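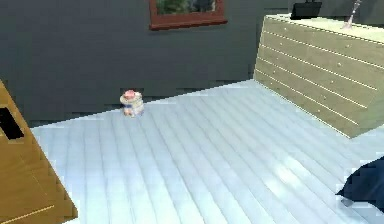 읽는 데 걸리는 시간 8분

공동주택 층간 생활소음에 대한 바닥 깔개의 효과: 의자 끄는 소리와 발소리를 중심으로

건축환경실습 2조 기말 보고서
작성: Shoshana Park, Algirdas Ozoliņš

1. 주제를 정한 과정

처음에 우리 조가 잡은 주제는 창호의 단열이었다. 그런데 1월에 예비 조사를 하면서 기숙사와 주변 원룸에 사는 학생들에게 집에서 가장 불편한 점을 물었더니 추위보다 소음 이야기가 훨씬 많이 나왔다. 옆집 말소리도 있었지만 대부분은 위층에서 나는 소리였다. 의자 끄는 소리, 밤늦게 걸어 다니는 소리, 물건을 떨어뜨리는 소리 순서로 언급되었다. 지도 교수님과 면담한 뒤 주제를 층간소음으로 바꾸었고, 학생이 세를 든 상태에서 직접 할 수 있는 대책으로 범위를 좁혔다. 바닥 구조를 바꾸거나 천장을 뜯는 공사는 다루지 않는다.

2. 배경

층간소음은 크게 공기를 통해 전달되는 소음과 바닥에 가해진 충격이 구조체를 타고 전달되는 소음으로 나눈다. 텔레비전이나 음악 소리가 앞의 것이고, 발소리와 의자 소리가 뒤의 것이다. 바닥충격음은 다시 경량충격음과 중량충격음으로 구분한다. 경량충격음은 숟가락이 떨어지거나 의자를 끌 때처럼 가볍고 딱딱한 충격에서 나며 높은 음의 성분이 많다. 중량충격음은 아이가 뛰거나 어른이 뒤꿈치로 걸을 때 나는 낮고 둔한 소리다.

두 가지를 구분해야 하는 이유는 대책이 다르기 때문이다. 마루나 장판 위에 무언가를 까는 방법은 경량충격음에는 비교적 잘 듣는다고 알려져 있다. 중량충격음은 슬래브 전체가 진동하면서 나는 소리여서 표면에 얇은 것을 깔아도 크게 줄지 않는다. 우리는 이 내용을 수업 교재에서 읽었고, 실제 주거 공간에서도 같은 경향이 나타나는지 확인해 보고자 했다.

3. 조사 방법

3.1 설문

학교 주변의 원룸과 빌라에 사는 학생 39명에게 설문지를 돌려 34명에게서 답을 받았다. 문항은 거주 형태, 바닥 마감재, 자주 들리는 소리의 종류, 들리는 시간대, 지금까지 해 본 대처 방법으로 구성했다. 마지막에 자유롭게 적는 칸을 두었다.

3.2 측정

측정은 조원 Algirdas가 사는 빌라에서 했다. 위층 세입자가 같은 과 선배라 두 층을 동시에 쓸 수 있었다. 위층 거실에서 충격을 주고 아래층 거실 가운데에서 소음계로 최대 소음도를 기록했다. 소음계는 학과 실험실에서 빌린 것이며 측정 전에 교정기로 확인했다. 창문은 모두 닫고 냉장고는 측정하는 동안 전원을 뽑았다.

충격은 두 가지로 정했다. 첫째는 나무 의자를 일정한 거리만큼 끄는 것이고, 둘째는 같은 사람이 양말을 신고 정해진 구간을 평소 걸음으로 걷는 것이다. 바닥 조건은 네 가지로 하였다.

가. 맨 마루
나. Ollton 면 러그
다. Fivalell 폴리우레탄 매트
라. 나 조건의 러그 밑에 다 조건의 매트를 깐 것

조건마다 의자 끌기와 걷기를 각각 20회 반복했다. 의자 다리에 부직포를 붙인 경우는 맨 마루에서만 따로 측정했다.

4. 결과

4.1 설문 결과

가장 거슬리는 소리로 의자 끄는 소리를 고른 사람이 제일 많았고 발소리가 그다음이었다. 예비 조사와 순서가 같다. 시간대는 밤 11시 이후에 답이 몰렸다. 낮에는 본인도 집에 없는 경우가 많아서 당연한 결과로 보인다. 대처 방법으로는 그냥 참는다는 답이 가장 많았고, 집주인에게 연락한다는 답이 뒤를 이었다. 위층에 직접 올라가 보았다는 사람은 적었다.

자유 기술란에는 자기가 아래층에 내는 소리는 생각해 본 적이 없다는 답이 여럿 있었다. 한 응답자는 Nunimby 게시판에서 무료로 얻은 러그를 깔고 나서 아래층에서 오던 연락이 줄었다고 적었다. 다만 러그를 깔면서 생활 시간도 바꾸었다고 하여 러그의 효과라고 단정할 수는 없다.

4.2 측정 결과

의자 끌기에서는 맨 마루와 나머지 조건의 차이가 뚜렷했다. 면 러그만 깔아도 아래층에서 기록된 값이 내려갔고, 매트는 그보다 더 낮았다. 러그와 매트를 겹친 라 조건은 매트만 깐 다 조건과 비슷했다. 조원들은 겹치면 훨씬 조용할 것으로 예상했기 때문에 이 부분은 의외였다. 의자 다리에 부직포를 붙인 경우는 맨 마루인데도 러그를 깐 조건과 비슷한 수준까지 내려갔다.

걷기에서는 조건 사이의 차이가 작았다. 다 조건과 라 조건에서 약간 낮아지기는 했으나 반복 측정값의 흩어짐과 비교하면 의미 있는 차이라고 말하기 어렵다. 면 러그는 맨 마루와 구별되지 않았다. 아래층에서 직접 들었을 때도 의자 소리는 조건이 바뀐 것을 바로 알 수 있었지만 발소리는 알 수 없었다.

5. 고찰

결과의 방향은 교재의 설명과 일치한다. 표면 완충재는 딱딱한 물체가 바닥에 직접 닿는 것을 막아 높은 음을 줄이지만, 체중이 실린 충격에는 두께가 부족하다. 발소리를 줄이려면 실내화를 신거나 걷는 습관을 바꾸는 쪽이 나을 수 있는데, 이번 측정에는 실내화 조건을 넣지 못했다.

비용도 비교해 보았다. 의자 다리용 부직포는 동네 생활용품점에서 한 장에 300원이었고, 한 장을 잘라 의자 하나에 다 붙일 수 있었다. 매트는 거실 전체를 덮으려면 학생이 부담하기에 비싸다. 의자 소리가 문제라면 부직포부터 붙이는 것이 합리적이다. 부직포는 먼지가 끼고 떨어지기 때문에 가끔 갈아 주어야 한다. Van Dijk 고무 캡도 후보였으나 우리가 쓴 의자 다리와 굵기가 맞지 않아 제외했다.

6. 한계

측정 장소가 한 곳뿐이다. 슬래브 두께와 천장 구조가 다른 건물에서는 결과가 달라질 수 있다. 표준 충격원을 쓰지 않고 사람이 직접 의자를 끌고 걸었으므로 힘이 매번 같지 않았다. 건물 밖 도로에서 차가 지나갈 때마다 측정을 중단하고 다시 했지만 배경 소음이 완전히 일정하지는 않았다. 설문은 응답자가 적고 같은 학과 학생에게 치우쳐 있다.

7. 역할 분담

설문지 작성과 정리는 Shoshana Park, 측정 장소 섭외와 소음계 조작은 Algirdas Ozoliņš가 맡았다. 의자 끌기와 걷기는 모두 Shoshana가 했다. 보고서는 1장부터 3장까지 Shoshana가, 4장부터 6장까지 Algirdas가 쓰고 서로 바꾸어 고쳤다. 측정 원자료와 설문지 양식은 수업 게시판의 2조 폴더에 올려 두었다.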